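8 May 2019, Brokport shared workshop, bench notes

Back on the hand-held gripper this evening, and I'm rather pleased with it! Did the opening check over the bare bench top before letting it near any parts. Fingers wide, nothing between them, and both tips well clear of each other. 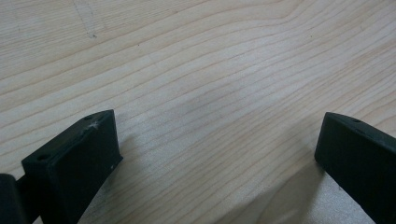 Page last changed: 8 May 2019

Left finger has a whitish scuff on its top edge, up near the second hole. I'm leaving it for now (it's the top edge, so it shouldn't touch whatever we're gripping), but if anyone fancies printing a spare, the files are in the Nellix folder under March. Please use the version with the 5 mm holes, the other lot were a nightmare to drill out.

Plan is 30 open-and-close cycles on the Sokura spring, then the same again with the stiffer one. I've set the stop at 63 mm and I think it could go a touch wider, but one thing at a time – last time I fiddled with both and got in a right muddle.

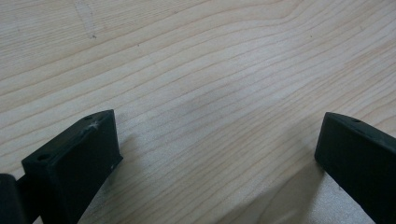

Fingers open over the bench, scuff on the left one.

Still to do: order more M3 screws, find the small hex key, relabel the spring tub.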